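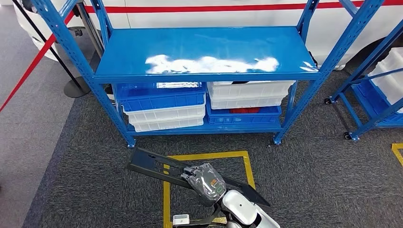 Notes by Emília Rusnák
April 21, 2024

Okay, week two of storage basics, and we're finally talking about shelves! Blue metal unit, perforated posts, the whole load on the lower shelf. I love this kind of setup because there's so much to argue about.

Start with the load. Heavy stuff goes low, you all know that from March. But look at how the bins are stacked. On the left the blue crate sits on top of two white bins, and on the right it's the other way around, white over blue. Is that wrong? Depends on what you pick from most. The blue crate on the right has an open front, so you can see something red in there without moving anything (handy!). A white bin at the bottom of a stack is a different story, you have to lift everything off to get at it.

Then the top shelf, which is empty. My first boss at Sturton would have filled it by lunch. I'd keep it as a landing spot while you sort, then move the crate you use most up there.

Those slots in the posts are your friends, by the way. Before you move a shelf, measure your tallest stack and leave a hand's width over it.

For next time: sketch your own version of the lower shelf and write nearly 372 words on why you stacked it that way. Kekeli Dramani has the graph paper.

Recent handouts
Labels that stay on
Nesting or stacking?
Measuring a shelf bay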